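**Staff Forum > Facilities and Shared Spaces > Proposed change to beverage service in the Wosudora building**

**Moderator_Boettcher** – 9:10 a.m.

Colleagues,

The Office of Shared Spaces invites comment on a proposed change to beverage service in the Wosudora building. Under the proposal, the two staffed coffee counters would close at the end of July, and self-service stations would be placed on each floor. Comments posted in this thread by Tuesday will be included in the packet that goes to the building council.

The current contract with Mühlbauer covers both counters and expires at the end of the summer. Renewal on the present terms would exceed the amount set aside for the building. The self-service plan would save about 2,000 dollars per month after supplies and cleaning.

Please keep comments on the subject of the proposal. Questions about the cafeteria in the Corkatton annex should go to the separate thread.

Wiebke Böttcher
Office of Shared Spaces

---

**fseidel_records** – 9:42 a.m.

Thank you for posting the figures. I wish to record an objection on behalf of the Records Division.

The ground floor counter is the only place in the building where staff from different divisions meet in the ordinary course of a day. When the Eltutberg office closed its counter, the division there reported that informal contact between teams declined and that more meetings had to be scheduled to settle small matters. The cost of those meetings does not appear in the estimate above. I would ask that the council consider it before a decision is taken.

Finn Seidel

---

**thirdfloor_accounts** – 10:05 a.m.

With respect to the previous poster, the third floor does not have this experience of the counter. The line at mid-morning is long, the elevator is slow, and most of our staff have brought their own coffee for years. A station on our floor would be a clear improvement.

I would also note that the counters close at 2 p.m. Staff on the late schedule pay into the same hospitality fund and receive no service at all.

---

**night_desk** – 10:31 a.m.

Seconded. The late schedule has raised this matter before and was told it would be addressed at the next contract. This is the next contract.

---

**library_annex_kl** – 11:20 a.m.

The annex moved to self-service last year. In general it has worked, but the written arrangements matter a good deal more than the equipment. I offer the following from our own rules, in case the council finds them useful.

1. Each station has a named contact, posted on the wall beside it. Before we did this, an empty shelf could remain empty for a week.

2. Dry goods are kept in closed containers and are never left in the delivery bags. We had ants in the first month. A plain lidded cylinder is enough for tea or sugar, provided that it stands upright and the lid fits.
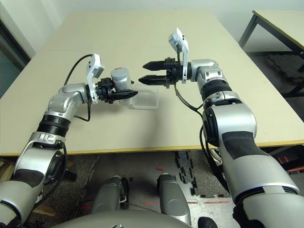 3. Milk is dated when opened and discarded at the end of the week, whoever bought it.

4. Personal items are labeled with a name and an extension number. Unlabeled items are treated as common property – this rule caused some complaint at first and very little since.

5. The counter surface is cleared at the close of each shift. Items left behind go into the cupboard below.

The fourth rule is the one I would keep if we had to give up the others.

---

**fseidel_records** – 11:48 a.m.

I am grateful for the detail, but I read this list as support for my position. Five rules and a named contact on every floor amount to unpaid work. At present that work is done by trained counter staff who are paid for it. The estimate should show the hours.

---

**library_annex_kl** – 12:15 p.m.

That is a fair point. Our contact spends a short time on it most mornings, usually while waiting for her own tea. I would not describe it as a burden, although I accept that a larger building may find it so.

I do not agree about closed containers being unpaid work. One closes the lid.

---

**thirdfloor_accounts** – 12:40 p.m.

Could the council consider a middle course? Keep the ground floor counter open for 4 hours in the morning, and place stations on the upper floors only. Records would retain its meeting place, and the late schedule would have something after 2 p.m.

---

**night_desk** – 12:52 p.m.

The late schedule would support this, provided that the stations are restocked in the afternoon. A station that is empty by evening is the same as no station.

---

**Moderator_Boettcher** – 1:30 p.m.

Thank you to all who have written. The suggestion of shorter morning hours has been sent to Mühlbauer with a request for a price. I have also asked Building Services for an estimate of staff hours under the self-service plan, as Mr. Seidel requests. Both will be posted in this thread when received.

On restocking, the draft plan provides for one delivery each morning. A second delivery has not been priced. I will ask.

---

**fseidel_records** – 1:44 p.m.

Records can accept shorter hours in principle. We would prefer that they begin at 8 a.m., when the mail is sorted. I maintain my objection to the plan as first posted and ask that it remain in the packet.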